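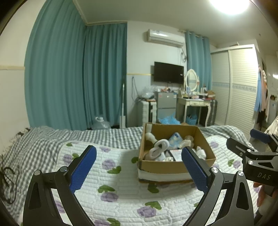
*Blue pads on the black grippers, March, morning.*

**Paste notebook, entry 26**

Continued the wheat starch paste for the Carvalho ledgers. The last batch was too thin and it made the spine linings curl when they dried, so today I changed only the water and kept everything else the same.

Batch A: 70 g starch, 329 g water. Soaked overnight in the glass jar, stirred in the morning, then cooked on the low plate. It became thick very suddenly, as always, and I nearly burned the bottom because I went to answer the phone. Please, whoever cooks next, do not leave the pot in the first minutes.

Cooking time was 26 minutes from the first bubbles. After cooling I passed it through the sieve two times. There were still small lumps on the second pass. I think the starch was not soaked well at the bottom of the jar, where it becomes like chalk. Next time I will stir also in the evening.

Tests on scrap:

- Pritholm paper, heavy, with the grain: lies flat after pressing, small wave at the short side.
- Pritholm paper, heavy, across the grain: bad. I expected it, but now we have the sample to show to the client.
- Old Kodley cloth: paste came through in two places and left a shiny mark. I do not like this cloth for paste only. It wants a mix, or a drier brush.
- Thin lining tissue: very good, the best of the four.

The samples are between blotters under the small weights. I wrote the batch letter on each one in pencil, at the corner — please leave them until they are fully dry, even if you need the weights.

About the ledgers. The sewing on the first two is sound and I would keep it. The third has broken thread in 9 sections, and the old animal glue on the spine is hard like glass. I put a poultice of the thin paste on the spine under plastic film and lifted the glue with the bone folder. It goes slowly, but the folds stay whole. I stopped at the middle because my hand was tired and I started to press too much.

The Clostora board arrived. One sheet has a crushed corner, but we can cut it for the smaller covers. I have not checked yet if it warps with paste on one side. My guess is yes, a little, and we will need to line the inside too.

Still open:

1. Does Batch A keep for a week in the cold, or does it turn to water like the last one?
2. Ask Carvalho if the red edge color must be matched or only kept where it survives.
3. Buy a finer sieve.

Jar of Batch A is on the upper shelf of the fridge, with its label toward the door.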